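Jar swap fills the shelves at Owen Hall

There was a lovely turnout at Owen Hall in February for the village's first jar swap, where neighbours brought along the storage jars they no longer use and went home with ones they do. Magdolna Szénási, who set the morning up with her friend Divina Gatchalian, had hoped for 20 jars and was delighted to see 199 come through the door.
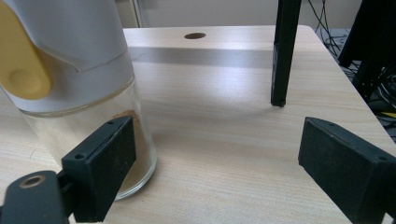
Glass jars with lids that still shut well were the first to go, and plenty of people were glad of a tip from Divina on getting the last bit of powder out of the bottom (a dry pastry brush, she says, and a bit of patience!). The next swap is planned for the spring, with tea and cake from 10 in the morning.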